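Taltier Hand Capture Kit — Set-Up Guide
Section 3: Lost Tracking, Slipped Cubes and Snagged Cables

Moving furniture is one of the best things you can record with this kit, and one of the hardest on it. Chairs have arms and wheels, and they put your hands in places the head camera doesn't like.
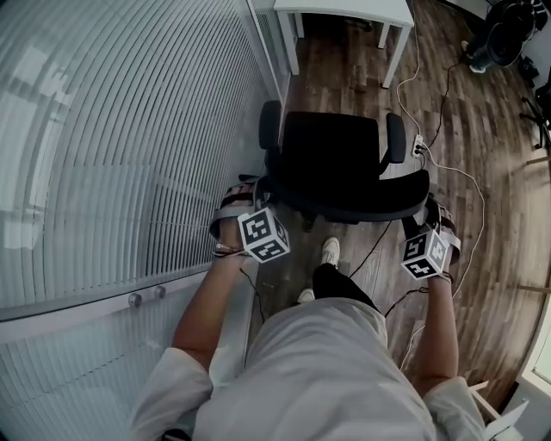 3.1 Before you start

This section covers faults that show up while you are wearing the kit. If the recorder won't start at all, go back to Section 2. If your recordings look fine but the Himton arm does something odd when it plays them back, read 3.7 before you run the arm again, please.

You will need the full kit, the printed grid card, and a clear piece of floor big enough to walk all the way around whatever you plan to move. The first time through, have a second person at the recorder. You can do everything alone, but it's slower, and it's much more fun to watch the hand tracks appear live while someone else does the pushing.

CAUTION: Both cubes are wired. The cables run from your hands past your legs, and they are easy to forget once you get absorbed in a task. Do the cable check in 3.3 every time you put the kit on, even if you only took it off for lunch.

CAUTION: Never record on the arm side of the safety fence while the Himton arm is powered. Tracking faults can turn into arm motion if live follow is on.

3.2 What a fault looks like

The Vesau recorder draws a colored bar for each hand. Green means the cube is being read. Yellow means the recorder is guessing from the motion sensor inside the cube. Red means it has given up and the hand's position is frozen at the last good value.

Short yellow patches are normal. Every reach under a chair seat or behind a backrest will give you a few, and the motion sensor covers them surprisingly well. The faults worth your time are these:

Dropout. The bar goes red and stays red with the hand in plain view.

Flip. The bar stays green, but the drawn hand snaps to a different angle and back again. Flips are sneaky. The recorder is sure of itself and wrong, so no alarm sounds.

Slip. The drawn hand is smooth and steady but no longer lines up with your real one. The cube has moved on the strap.

Snag. The hand stops short, or jerks, at the same place in the room each time. Look for a cable caught on something.

Swap. Left and right trade places. This only happens if the cubes were put on the wrong hands or the recorder has the wrong profile loaded.

3.3 Cable check

1. Stand where you will work, with both arms hanging loose. Look down and find each cable from the cube to the point where it leaves your body.

2. Clip each cable at the elbow, leaving enough slack that you can bend the arm fully and straighten it again. If you feel any tug on the back of the hand, move the clip.

3. Clip both cables at the belt, behind your hip. Leave 300 mm of free cable between the belt clip and the pack connector.

4. Reach for the floor on both sides of your feet. Then reach straight ahead, as far as the task will need.

5. Take a slow walk around the object. Watch for cable that passes between your feet, or that rests where a wheel could roll over it.

6. Move power strips and chargers out of your path. If a strip has to stay, put the object on the other side of it and start again from step 4.

Note: Swivel chairs deserve special care. The base turns under the seat while you are looking at the armrests, and a leg of the base can pick up a loop of cable without your feeling a thing. Lock the swivel if your chair has a lock. Otherwise turn the seat slowly once by hand before recording and see what it touches.

If a cable does catch, stop moving. Say "snag" out loud so it goes onto the audio track, let go of the object, and free the cable at the caught end. Do not pull from the hand. The connector inside the cube is the weakest part of the whole kit, and a hard pull can loosen it in a way that only shows up later as random dropouts.

3.4 Fixing a dropout

1. Hold the hand still at chest height, with the back of it toward the head camera.

2. Watch the bar. If it returns to green, the cube was simply hidden. Change your grip or your stance and repeat the task.

3. If it stays red, tilt the cube slowly until a different face points at the camera. A bar that turns green on one face and red on another means a dirty or damaged pattern. Wipe the face with a dry cloth. Don't use alcohol — it lifts the black ink.

4. Still red? Check the light. Glare from a window or a glass wall can wash out a face completely, and it tends to come and go as you turn. Close the blinds, or turn your work area so the window is behind the object and off to one side, and try the same motion again.

5. Open the Signal page in Vesau and look at the line for that hand. If it reads "no device," the trouble is electrical. Stop the recording, power down the pack, reseat the connector, and power up again.

6. If "no device" comes back, swap the two cubes between their connectors. A fault that follows the cube means a bad cube. A fault that stays on the same side means a bad cable. This is my favorite test in the guide: it takes a moment, needs no tools, and nearly always settles the argument.

CAUTION: Power the pack down before unplugging either cube. Unplugging a live cube can leave the recorder holding the last hand position as if it were good data.

3.5 Fixing a flip

A single flat pattern, seen nearly straight on from far away, can be read at two different tilts. The recorder picks the wrong one for an instant and the hand snaps over. Two faces in view at once clear this up beautifully.

1. Open the last recording and scrub to the flip. Turn on "Show faces."

2. Look at how many faces were being read just before the snap. If the answer is one, the cube is sitting too square to the camera.

3. Loosen the strap, rotate the cube slightly toward the thumb, and tighten it again.

4. Hold your hands out as if gripping the object at its usual height. "Show faces" should now list two for each hand.

5. Run the offset calibration in 3.6. You have moved the cube, so the old offset is no longer any good.

If you already have flips in recordings you want to keep, use Clean > Reject jumps. It marks them and leaves the rest alone. It won't invent data to fill the holes, and I'd encourage you not to either.

3.6 Fixing a slip

Slips come on gradually. Sleeves are a common cause: a loose cuff works its way down the arm and pushes the strap forward. Roll sleeves up above the forearm and keep them there. Sweat is another, on long sessions in a warm room.

1. Take the strap off completely. Don't try to nudge the cube back into place while wearing it.

2. Dry the back of the hand and the inside of the strap.

3. Refit the strap so it goes around both the hand and the wrist. It should be firm enough that the cube doesn't rock when you make a fist, and loose enough that your fingertips keep their color.

4. Put the grid card on a table. Choose Calibrate > Hand offset.

5. Touch your index fingertip to each corner of the card when the recorder asks for it, resting there until you hear the tone.

6. Hold still while the recorder collects 300 frames. If it reports "spread too high," you moved. Take a breath and repeat from step 5.

7. Do the other hand.

8. Clap once, slowly, in view of the camera. The drawn palms should meet when yours do. It's a crude test and a very good one.

Note: Recordings made between the last good calibration and the moment you noticed the slip should be treated as suspect. Tag them "slip" in Vesau. They are still useful for checking timing and body position, but keep them out of any set that will be sent to the arm.

3.7 If the arm has already played a bad recording

A frozen or flipped hand track can ask the Himton arm for a sudden move. The speed limiter catches most of these. It did not catch the one on the Sheehan test floor on 13th September, when a snagged cable pulled a connector partly out during a chair-pushing task. The track froze, recovered in a different place, and the arm swung to catch up and knocked the chair over. The person running it was outside the fence, and the chair was the only thing hit. The steps below were rewritten after that run.

1. Press the red stop on the fence post. Use this one, even if the software stop is closer to your hand.

2. Wait for the brake click before anyone opens the gate.

3. Save the arm log and the hand recording under the same name. Don't restart Vesau until both are saved, as a restart clears the live buffer.

4. Open the two side by side and find the point where they part ways. Look at the hand bars just before it. A red stretch followed by a jump is a dropout or a snag. Solid green with a jump is a flip.

5. Fix the cause using 3.3 through 3.6.

6. Set "On tracking loss" to Stop. Older installs came with this set to Resume, and an update does not change your saved choice, so look at it yourself.

7. Play the new recording with the arm in ghost mode first. You'll see the planned motion drawn on screen with the brakes on.

8. Run it for real at the lowest speed setting, with nothing in the gripper and the object removed. Put the object back once that run is clean.

CAUTION: Do not edit a bad recording by hand and send it straight to the arm. A smoothed jump is still a jump, only harder to spot.

3.8 Quick reference

Bar red, hand in view: 3.4
Bar green, hand snaps over: 3.5
Hands don't meet when you clap: 3.6
Jerk at the same spot every time: 3.3
Left and right traded: load the correct profile, check the L and R marks inside the straps, recalibrate
"No device" after reseating: swap test, 3.4 step 6
Arm moved when it shouldn't: red stop, then 3.7

Spare straps and face stickers are in the lid of the case. Replace stickers as a full set and run the cube check in Section 2 afterward.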